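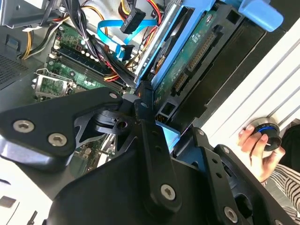
How often should the screws on a club gripper be checked?
Before every session, and again after any run where the gripper has touched a metal case. Use the long arm of the hex key to find the screw and the short arm to snug it up.

Workshop tips: the PC teardown task
Clillero Robotics Club, updated 22 October 2025

These tips are for members working on the desktop tower task for the Ronora student challenge. They assume you have done the bench safety session.

Preparing the tower
Switch the tower off at the wall, pull the power lead and hold the front button in for 16 seconds. Lay the case on its side on the grey mat and take the side panel off by hand. Put case screws straight into the magnetic dish. Do not open a power supply for any reason.

Cables
A hard drive in a caddy has two cables to deal with, data and power. Pull on the plug body, never on the wires. Some data plugs have a small metal latch that has to be pressed first. Tie bundled cables back before the arm goes in — a loose loop will catch on any screw head that stands proud of a plate. Trim the tail of each cable tie flush with side cutters so it doesn't scratch anyone.

Gripping a caddy
Plastic caddies flex. Close on the tab or handle until the force reading levels off, then stop. The club limit is 18 newtons, set in the Cuypers controller under Tool. If the caddy binds, open the fingers, back out 3 mm and line up again. Don't twist.

Matte plates will still slip on smooth plastic. A strip of thin rubber on the inner face helps. Clean the face with isopropyl alcohol, let it dry, then press the strip down for a full minute. Replace it when the corners lift.

Hands in the workspace
One person may reach into the case while the arm is holding still, and only with the pause light on. Roll sleeves above the wrist. Rings and lanyards go in the tray by the door.

Screws and threadlocker
Blue threadlocker only, one small drop. Red needs heat to undo and has already cost us a set of finger plates. Mark each tightened head with a paint pen across the edge so movement shows.

Packing up
Park the arm, log the run number and return the keys to the Clalitis rack in size order. Towers stay in bay 33 until the next session.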